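Cómo doblar punto sin que se deforme (y sin perder la tarde entera)

Cada año, cuando llega el 31 de marzo, me entra la prisa por guardar la ropa gorda. Da igual que luego refresque y tenga que rescatar media bolsa, yo ya me he puesto en marcha. Y siempre empiezo por el punto, que es lo que peor se guarda en mi casa, porque durante años lo colgué en perchas como si fueran camisas y acabé con unos hombros que parecían tener orejas.

El método que uso ahora me lo pasó mi amigo Darmawan Osman, que trabajó tres temporadas doblando jerséis en una tienda, y lo he ido adaptando a mi pereza. No hace falta tabla ni plantilla. Hace falta una cama hecha, eso sí, y un rato.

Lo primero, la superficie. Yo doblo siempre encima de la cama, con la colcha bien estirada. Una colcha acolchada va de maravilla porque el punto se agarra un poquito y no resbala como en una mesa. Dejad las pilas a un lado y reservaos un hueco para trabajar (yo al principio lo llenaba todo y terminaba doblando sobre mi propia rodilla).

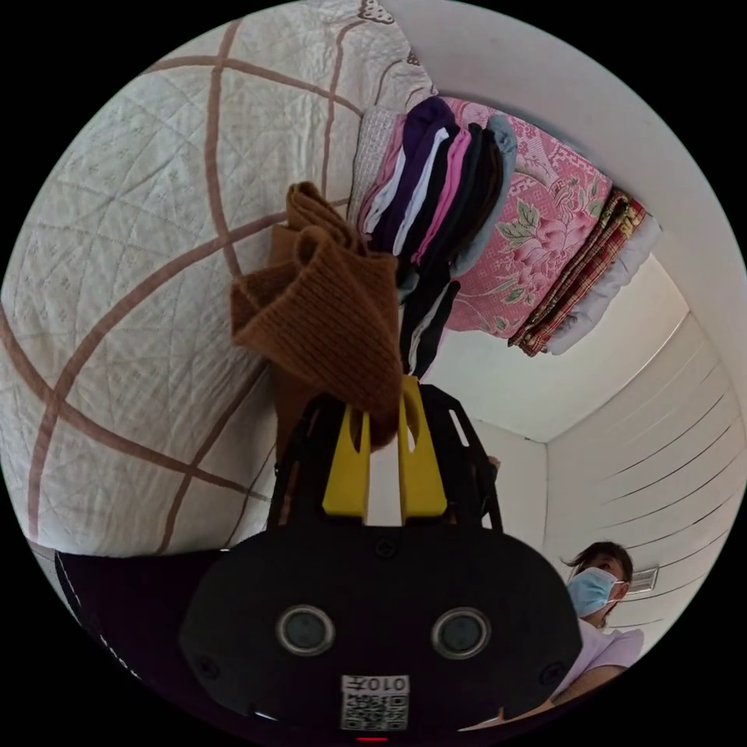 Segundo paso: separar por grosor. Nada de colores ni de personas, eso ya se ordena luego en el armario. Mantas y telas grandes por un lado, prendas finas por otro, y el punto aparte. Si mezcláis una manta con cosas finas, la pila se vence y al día siguiente la tenéis en el suelo.

Tercer paso, el punto canalé, que tiene su aquel. Cogedlo siempre con las dos manos y por una zona ancha, nunca de una puntita, que el canalé cede y luego no vuelve. Extendedlo y pasad la palma en la dirección de las costillas, de arriba abajo, sin apretar. Si lo alisáis de lado se abre y os queda el doble de ancho - a mí me pasó con una rebeca preciosa y todavía me duele.

Después viene el doblez:

1. Poned la prenda boca abajo y meted un lado hacia el centro.
2. Doblad la manga hacia abajo, siguiendo el borde, sin cruzarla.
3. Repetid con el otro lado. Os tiene que quedar una tira larga.
4. Subid el bajo hasta la mitad y volved a doblar. En prendas muy gruesas, con una sola vez basta.

Si es una bufanda os saltáis las mangas, claro: a lo largo por la mitad y luego en tres.

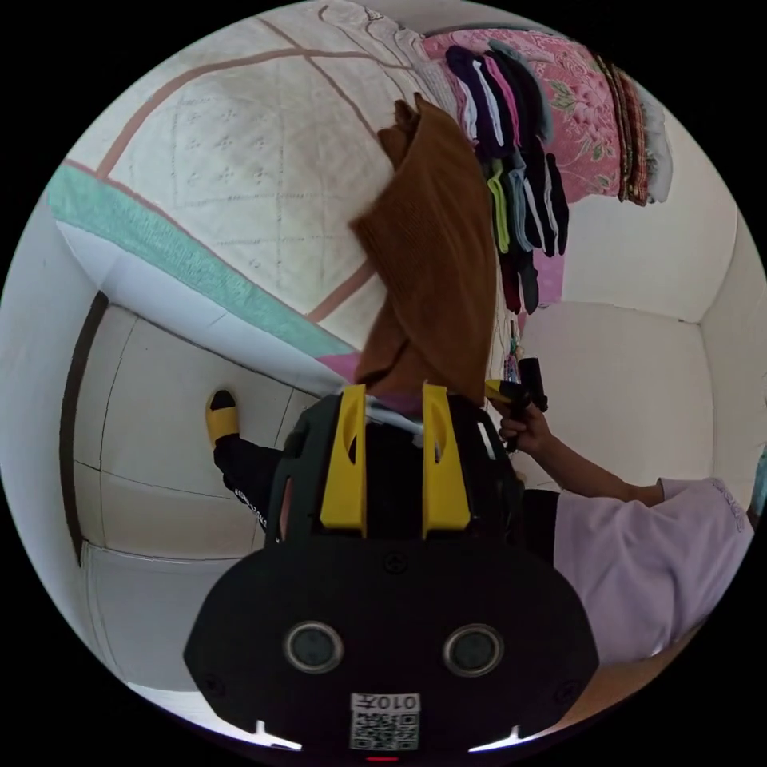

Al soltar veréis que el primer doblez se abre un poco. Es normal, el punto tiene memoria. Dejadlo reposar mientras hacéis el siguiente y luego lo repasáis con la mano. Mi cuñado, Higinio Bermúdez, le pone un libro encima y dice que así queda como de escaparate, pero yo con los libros no llego a tanto.

Para guardar uso unas bolsas de tela de Pelow, talla mediana. Me caben 3 jerséis gordos en cada una, 4 si me pongo cabezota, aunque entonces salen con unas arrugas tremendas. Las de plástico las dejé: en julio abrí una y olía a armario de pueblo cerrado. ¡Qué horror! En un cajón también van bien, en vertical, con el doblez hacia arriba, y así veis todo sin revolver.

Las mantas van al final y abajo del todo. Las doblo en cuatro y después en tres, con el canto doblado mirando hacia fuera, que así tiro de una sin desbaratar las demás. Los retales y las telas pequeñas los pongo encima o los meto en los huecos de los lados.

Tiempo total, 20 minutos si no os paráis a probaros nada. Yo siempre me paro. Si alguien tiene un truco para los cuellos altos, que lo deje en los comentarios, porque los míos siguen quedando como un churro y ya he probado a doblarlos hacia dentro, hacia fuera y a enrollarlos.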